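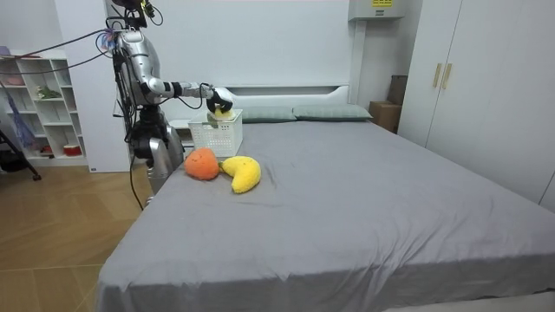 Page last changed: August, by Gunhild Lauritsen (prices removed again, please call)

Warkus Room Reset Package

The Warkus is for short-stay landlords, serviced apartments and anyone else who pays grown adults to pick plush fruit off a bed. It puts loose items into a basket. That is the main feature, and we have tried to resist adding others.

The package covers the robot, one gripper, the Clirkix scheduling software and 40 hours of on-site setup. Baskets are not included. Use your own, as long as it is rigid and open at the top. A slotted plastic one is fine.

What it does to the work

Rampersad Stays runs 200 rooms and had us in for a trial. Their housekeeping lead, Lamisi Acheampong, kept the log: 1,464 items picked, nearly 600 of them soft toys. Family rooms, in case you wondered.

Her crew used to start each room by clearing the bed. Now they start with the bathroom, and opinions on this promotion vary. Backs are better. Shifts did not get shorter, as the saved time went straight into windows, which had apparently been waiting for years.
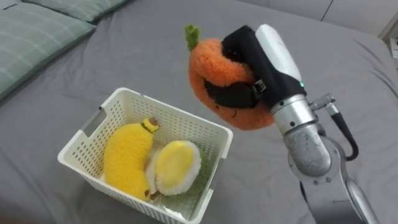 Soft things are harder than they look. A plush toy squashes, slides and hides its own edges, so the grip closes slowly and you will be tempted to help. Please don't. Aidan McGrath in our support office can tell from the log when somebody has helped.

It does not make the bed. It does not fold. Sheets may be as wrinkled as your guests left them.

One person per floor needs the half-day operator course, taught by Hjalti Oddsson, who allows questions after lunch. We suggest sending whoever cleans the rooms. Sending their manager has been tried.

Also from us: Grumen floor stand, spare finger sets, cable hooks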